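首页 产品 使用指南 下载 联系我们

Grelura 衣物整理收纳套装 使用手册
第四章 在床面上叠衣与分堆

4.1 适用范围

本章说明在没有专用叠衣台时，如何利用床面完成叠衣、分堆和装袋。套装内的 Ledov 收纳袋和分隔板的组装方法见第三章，本章不再重复。床面宽度不足 60 厘米的折叠床请改用桌面。

4.2 准备床面

1. 把被子推到床的里侧，留出靠近自己的一半床面。被子不必叠起，但不要搭到操作区内。
2. 将床单拉平，四角压到床垫下面。床单有褶时，叠好的衣物底边容易歪。
3. 手机、充电线等物品移到操作区以外。线缆不要从待叠衣物下面穿过。
4. 在床边放一把椅子。坐着操作时，椅面应略低于床面，手臂可以平伸到衣物堆。

注意：深色衣物请勿直接放在潮湿的浅色床单上，以免染色。

4.3 分堆

1. 将全部衣物倒在床的一侧，靠近座位。
2. 从衣物堆的近边开始取，一次取一件。从底部抽取会把整堆带散。
3. 按上衣、裤装、内衣、其他分成 4 堆。袜子归入“其他”，成对后再处理。
4. 有破损或掉扣的衣物单独放在床尾，不参与叠放。

积灰较多的换季衣物，分堆时建议佩戴口罩，并打开窗户。
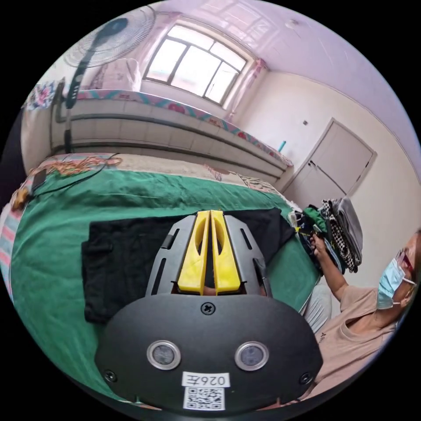
分堆完成后再开始叠。边分边叠也可以，但叠好的衣物要放在离衣物堆较远的一侧，避免被压住。

4.4 叠放短袖上衣

1. 将上衣正面朝下平铺，领口朝向床的里侧。
2. 用手掌由中间向两边抹平，袖口拉直。
3. 将分隔板放在背部中央，上沿对齐领口。
4. 左侧向内折，袖子回折，与折边平齐。右侧相同。
5. 抽出分隔板，下摆向上折到领口下方，再对折一次。
6. 翻面，检查四角。有布角露在外面时，打开最后一折重新整理。

注意：黑色及深色面料上的折痕不易看清，请用手指沿边缘摸一遍，确认没有夹层。

4.5 装袋

1. 叠好的衣物竖直放入收纳袋，折边朝上。
2. 大号袋单袋装载不超过 57 升，面料总重不超过袋内标签所示数值。
3. 拉链合到四分之三处时停下，用手掌压出空气，再拉到底。
4. 在袋口的卡片上写明类别和装袋月份，例如“10 月，长袖”。

警告：收纳袋不是玩具，请放在儿童接触不到的地方。不要把装满的袋子堆放在取暖器旁边。

4.6 常见问题

叠好的衣物放进袋里会散开：最后一次对折前没有压平，或袋内装得太松。可加一块分隔板隔开。

分隔板抽出时带出布料：板面沾有水或护理剂，擦干后再用。

上一节 目录 下一节

读者评论（3）

Costello 用户
床单那一步我以前一直跳过，叠出来确实歪。建议把 4.2 的第 4 步写得再清楚些，我家床比较矮，椅子高了很难受。

小满妈
分隔板对 400 克的厚卫衣不太好用，折到第二下就顶住了。短袖没问题。

Éabha Dunne
请问 Grikus 的旧款袋子能配这个分隔板吗？手册第三章里没有找到尺寸对照表。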